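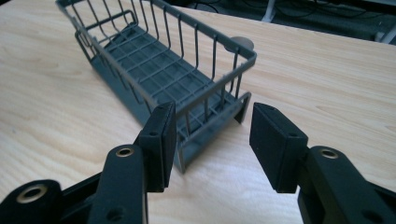

I get asked every term which gripper kit I use with my robotics club, so I've finally given it a page of its own. It's the Endora two-finger kit, and we've had it going since February with the after-school group at Amano. The best bit for me is the pads. They're black, squared off and a bit textured, with flat faces that look straight at each other, so even my youngest lot can line them up on something awkward like a wire sink basket without much help from me. The brass-coloured eyelets in the fingers are a nice touch too, and every new member asks me about them!

The kit comes as 36 parts in a shallow tray, and you'll want a whole session for putting it together (we took two, but one of those was mostly biscuits). The instructions are decent. Page 2 has the fingers drawn the wrong way round in the older print, so check yours before you tighten anything. I've told Eltell, who sell it, and they've promised a new sheet.

What do we do with it? Mostly tidying jobs. I put kitchen and bathroom bits out on the table and the pairs have to plan how they'd pick each one up, then try it, then write down what went wrong. Wire things are brilliant for this. There are so many places you could grab – the top rail, the uprights, the end – and everybody has a different opinion about it. Mugs are dull by comparison, and sponges are too easy.

Chathurika Howlader, who runs the club with me, has written a set of task cards to go with it. They start with "pick up and put down" and end with loading a whole dish rack, and I'll happily send them to anyone who buys the kit through this page. She's also got a score sheet for the Justex challenge, where our teams have 200 seconds a go. It sounds like ages until you're watching!

A few grumbles. The small screws are fiddly and they roll, so work over a tea towel. The pads pick up dust and want a wipe with a damp cloth now and then. And I'd love a proper case, as the tray lid pops off if you so much as look at it.

Spare pads come in a pack of 2, and I'd add one to your order. Club and school orders can be paid by invoice, just put the name of your group in the notes box. If you're not sure whether it'll suit your age group, drop me a message and tell me what you've got already.

Page last updated 22 March 2021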